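Onidley Student Robotics: Helpdesk
Ticket 745
Subject: Hand gripper closes crooked and won't let go of the tray stand
Opened by: Jonas Thaler
Assigned to: Gion Bachmann
Project: Vurnwood (second-year group project, table clearing)
Priority: Urgent, then Normal, then whatever comes after Normal
Status: Closed, with grumbling

Opened November 15, 2019, 09:40
Jonas Thaler wrote:

The gripper has stopped closing straight. If I squeeze the trigger gently the left finger arrives first and waits for the right one like a parent at a school gate. If I squeeze hard they both arrive, but then the right one stays there after I let go and has to be persuaded with a thumb.

We need a full set of tray demonstrations before the assessment, and at the moment every one of them ends with me prising a tray stand out of the thing, which I don't think is a behaviour we want the model to pick up.

What I've tried:
Turned it off and on. It's mostly a mechanical trigger, so I'm not sure what I was hoping for.
Blew on it.
Swapped hands.
Read the build guide. Page 2 says "fingers should now move freely". Thanks.

10:05
Gion Bachmann wrote:

Please don't put "urgent" on everything, the queue sorts by it and yours are now the only ones I can see.

Questions:
Does it stick with nothing between the fingers, or only on an object?
Which object?
Have you changed the pads lately?
Is the width reading in the log sensible, or does it jump?

10:31
Jonas Thaler wrote:

Answers in order. Both, but worse on an object. The black two-tier tray stand. Yes, Tuesday, the old ones had gone shiny. Haven't looked at the reading.

I went back to the bench and lined it up on the stand to see where each finger sits before I squeeze.

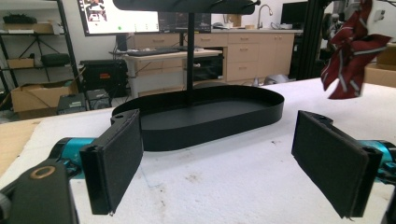

Fingers open either side of the lower tray, new pads on.

With the trigger fully released they look fair enough to me. The trouble starts about when I begin to squeeze. Same thing on the pole, same thing on the rim of the tray, same thing on a rolled-up sock that was sacrificed for science.

10:48
Gion Bachmann wrote:

There are threads hanging off the bottom corner of the right-hand pad. Who cut those?

10:50
Jonas Thaler wrote:

A member of the team.

10:51
Gion Bachmann wrote:

With what?

10:58
Jonas Thaler wrote:

The kitchen scissors. In my defence the good scissors are in a drawer labelled GOOD SCISSORS and there are no scissors in it.

11:10
Gion Bachmann wrote:

Right. Trim the threads first. It costs nothing, and a loose thread can wind itself into a joint. Then do the following and write down what happens at each step. Write it down as you go, please, and don't reconstruct it afterwards from memory and optimism.

1. Take the finger pads out of the question. Close the gripper on nothing, slowly, ten times. Note which finger moves first.
2. Hold it upside down and repeat. If the slow finger changes sides, it's weight and slack. If it stays the same, it's friction.
3. Move each arm by hand with the trigger line slackened off. Both should feel the same.
4. Check the bushings. They should sit flush. Push each one with a fingertip; it should not move.
5. Check the cable ties. They should not be pulling on anything that's meant to move.
6. Only then look at the software.

Step 6 is last on purpose. In June your group spent a whole afternoon rewriting the width calibration and the fault was a crumb.

11:14
Jonas Thaler wrote:

It was a large crumb.

12:20
Jonas Thaler wrote:

Results.

Threads trimmed. No change, but it looks smarter.

Step 1. Left first, every time.

Step 2. Left first, every time. So friction, going by your rule. I also learned that it's hard to squeeze a trigger upside down and that people walking past will ask if you're all right.

Step 3. Left arm swings with no effort. Right arm swings, then gets stiff for the last bit, then swings again. It's a sort of notch. I can feel it but I can't hear it.

Step 4. Pushed all of them. None moved under a fingertip. One on the right feels slightly proud when I run a nail over it, but I've been staring at it for an hour and may be imagining things.

Step 5. Haven't got there. Lunch.

12:26
Gion Bachmann wrote:

A notch that comes and goes is usually one of two things: dirt in a bushing, or something rubbing on the arm at one point in its travel. Turn it so you're looking down the length of it from the handle end and get me a view of the whole linkage. Don't tidy anything first.

13:15
Jonas Thaler wrote:

Nothing tidied. I want that noted, as it's the first time that instruction has ever suited me.

From the handle end, fingers pointing away: 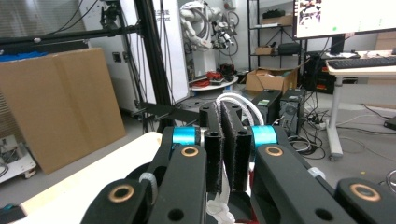 Gion Bachmann came back within four minutes to say the fingers themselves could be left alone, that the fault would be further down, and that the right arm was to be worked through its whole travel with one finger resting on the small clip beside it. If the clip twitched, stop and report. If it didn't, the bushing was coming out.

13:32
Jonas Thaler wrote:

It twitched.

13:33
Gion Bachmann wrote:

At the notch?

13:33
Jonas Thaler wrote:

At the notch exactly. Arm comes round, leans on the clip, clip gives way, arm carries on. Then the same again coming back. I did it enough times to be sure and then a few more because it was satisfying.

13:40
Gion Bachmann wrote:

Then that's your fault, in both senses. Slide the clip back towards the handle until the arm clears it, and make sure whatever it's holding has enough slack to follow the fingers open and shut. Don't cut it off. Whoever put it there wanted something kept out of the way, and if you remove it you'll find out what.

While you're in there, clean the bushing that felt proud. Dry cloth. No oil. I know there's a can of Gruber on the shelf and I know somebody always wants to use it. It gets on the pads, then the pads stop gripping, then I get another ticket.

14:25
Jonas Thaler wrote:

Clip moved. Bushing wiped, grey fluff came off on the cloth, no oil was used, the can was not even looked at.

Repeated step 1. Left and right now arrive together, or near enough that I can't call it. Repeated step 3. No notch.

Tried the tray stand. Picked up, put down, let go. Tried it again in case it was being polite. Let go again.

The sock has been retired with honours.

14:31
Gion Bachmann wrote:

Good. Now step 6.

14:32
Jonas Thaler wrote:

But it works.

14:32
Gion Bachmann wrote:

The fingers work. You've put on new pads since the last calibration, and if they're a different thickness your width reading is wrong when fully closed. Open Surko, go to the session page, close the gripper on nothing and read me the raw value.

14:44
Jonas Thaler wrote:

1477.

14:45
Gion Bachmann wrote:

And the stored value for closed?

14:47
Jonas Thaler wrote:

Not 1477.

14:49
Gion Bachmann wrote:

So every demonstration recorded since Tuesday thinks the gripper never quite shut. Please redo the closed and open positions, save, restart the session and check that the width goes to zero when you squeeze. Then go through the recordings from Tuesday onwards and mark them. Don't delete them. The raw values are still in there and we can probably correct the width afterwards, apart from the ones where you had to thumb it open.

14:55
Jonas Thaler wrote:

That's most of them.

14:56
Gion Bachmann wrote:

Then mark most of them.

15:50
Jonas Thaler wrote:

Calibration redone. Width goes to zero. Recordings since Tuesday marked either "fix width" or "thumb". There are a lot of thumbs.

Can I drop the thumb ones altogether? In a couple of them I can be heard talking to it.

15:58
Gion Bachmann wrote:

Leave them out of the training folder, keep them in the archive. And put a line in the group's bench notes, so the next person who changes pads knows to recalibrate. Something short.

16:10
Jonas Thaler wrote:

Added to bench notes:

After changing pads: trim all threads, close by hand with the line slack and feel for stiff spots, check that no tie or clip touches an arm anywhere in its travel, redo open and closed in Surko, check zero. No kitchen scissors. No Gruber.

16:14
Gion Bachmann wrote:

Fine. Closing this.

Cause: clip on right side fouling the arm; fluff in one bushing; calibration not redone after pad change.
Fix: clip moved, bushing cleaned dry, recalibrated.
Follow-up: Vurnwood group to re-record the marked tray runs.

16:15
Ticket closed by Gion Bachmann

16:22
Ticket reopened by Jonas Thaler

Jonas Thaler wrote:

Sorry, quick one. Where are the good scissors?

16:23
Ticket closed by Gion Bachmann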